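Treddale Test Kitchen: Notebook, May
Frozen desserts, buttermilk sherbet, second batch
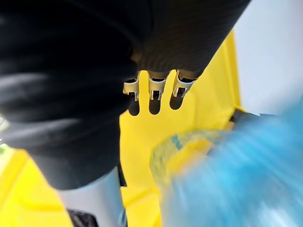
Doaa Berrada asked whether the base had been chilled long enough before it went into the machine, as her own batch turned grainy after a short rest. The first batch was rested for 45 minutes, which is now considered too short. The second was held overnight in the rear refrigerator and went in at 9:15 a.m.

Formula as before, with two changes. Sugar was reduced by 16 grams, and lemon zest was steeped in the warm cream and strained out. Buttermilk was added only after the cream had cooled. Salt unchanged.

Churning was stopped at the soft stage. The texture was smooth at the paddle and slightly icy along the wall of the bowl. Hazem Badawi tasted both batches and preferred the second, although he found the lemon faint. Bouchra El-Sayed requested that 100 grams be set aside for the melt test; the tub is on the top shelf, labeled with her initials.

Note for colleagues: the Ondwood tubs do not seal well once the lid has been bent. Two were discarded. Please use the Jistetti tubs until the new order arrives.

Next batch: return half of the sugar, double the zest, same overnight rest. Cream to be ordered by noon.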